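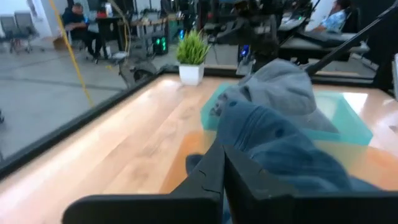
Comment on soigne un robot qui range le linge ?

Une machine qui travaille toute la journée, ça se fatigue ? Pas comme toi. Elle n'a pas sommeil. Mais elle s'use, elle se dérègle, elle prend la poussière. Alors quelqu'un s'en occupe. À l'atelier Rotich, c'est Nyokabi Swai. Son métier : technicienne de maintenance. Sa machine : Prellik, un bras robot qui apprend à attraper des vêtements.

Attraper un vêtement, facile ? Pour toi, oui. Pour un robot, c'est l'horreur. Une brique garde toujours la même forme. Un tissu, jamais ! Il se plie, il glisse, il se met en boule. Il faut donc une pince bien réglée, sinon tout part de travers.

Le matin, 8 h : on regarde d'abord

Première règle de Nyokabi – on ne touche à rien avant d'avoir coupé le courant. Il y a un gros bouton rouge pour ça. On appuie, on attend, on vérifie que le bras ne bouge plus. Et seulement après, on approche les mains.

Ensuite, les doigts de la pince. Deux doigts, comme ton pouce et ton index. Est-ce qu'ils se ferment bien droit ? Y a-t-il un fil coincé entre les deux ? Un petit bout de coton suffit à gêner. Nyokabi passe un chiffon doux, puis un pinceau dans les coins. Pas d'eau ! Jamais d'eau sur une machine électrique.

Après, les vis. Un bras qui bouge, ça vibre, et les vibrations desserrent les vis. Tout doucement, sans bruit. Nyokabi en contrôle 83, une par une, avec une clé spéciale qui fait clic quand c'est assez serré. Ça prend 60 minutes. Long ? Oui. Mais elle met la radio.

Les câbles, c'est comme les nerfs

Dans ton corps, les nerfs portent les messages du cerveau jusqu'aux doigts. Dans un robot, ce sont les câbles. Un câble trop tendu peut s'arracher. Trop lâche, il s'accroche partout. Il faut lui laisser une boucle, juste ce qu'il faut pour suivre le mouvement.

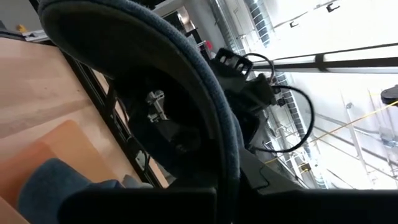

Budska Junior – n° 70 – page 12

Tu vois le fin câble noir qui part du petit bloc et fait un grand arc ? Voila une boucle. Nyokabi suit ce genre de câble du bout des doigts, d'une prise à l'autre. Elle cherche un pli, une coupure, une prise mal enfoncée. Si elle trouve quelque chose, hop, pièce neuve. On ne répare pas un câble abîmé avec du scotch !

Et les yeux du robot ?

Les yeux, ce sont des caméras. Une trace de doigt sur l'objectif et le robot voit flou, comme toi avec des lunettes sales. Un chiffon spécial, on frotte en rond, sans appuyer. Puis il faut calibrer. Drôle de mot... Calibrer, c'est apprendre à la machine où se trouvent les choses par rapport à elle. Nyokabi pose une plaque à damier sur la table, le robot la regarde de plusieurs côtés, et un logiciel – il s'appelle Fendel – fait les calculs.

Attention, si quelqu'un pousse une caméra, même d'un cheveu, tout est à refaire. Le robot croit que la chaussette est ici, elle est à côté. Il attrape du vide.

Chaque chose à sa place

Pareil pour les bacs et les tapis sur la table. On choisit leur position, on la note, on n'y touche plus. Un bac qui a glissé, et la pince risque de taper dans le bord.

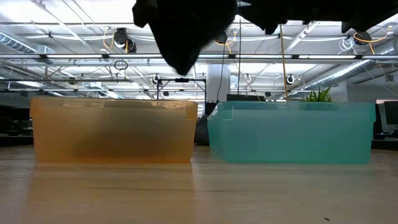 Nyokabi a donc un carnet. Dedans, elle écrit tout : la position des bacs, les vis resserrées, les pièces changées, les bruits bizarres. Surtout les bruits bizarres ! Un grincement, c'est souvent le premier signe d'une panne. En novembre, elle a entendu un petit « crrr » dans le poignet du robot. Elle a démonté, elle a trouvé un roulement usé. Une pièce grosse comme une pièce de monnaie.

Dernière étape, l'essai. On remet le courant, tout le monde recule, et le bras fait ses mouvements très très lentement. Puis un peu plus vite. Puis à vitesse normale. Si tout va bien, Nyokabi signe dans le carnet. Elle en est à sa 656e signature.

Les mots difficiles

Pince : la main du robot.
Calibrer : régler pour que les mesures soit justes.
Roulement : un anneau avec des petites billes dedans, qui aide une pièce à tourner.
Maintenance : s'occuper d'une machine avant qu'elle tombe en panne, et la réparer après.

À toi de jouer

Prends deux cuillères en bois, une dans chaque main. Essaie d'attraper un tee-shirt posé en tas et de le mettre dans une boîte. Maintenant recommence avec un œil fermé. Plus dur, hein ? Note dans un carnet ce qui rate et change une seule chose à la fois : ta façon de tenir les cuillères, ou la place de la boîte, ou le tee-shirt.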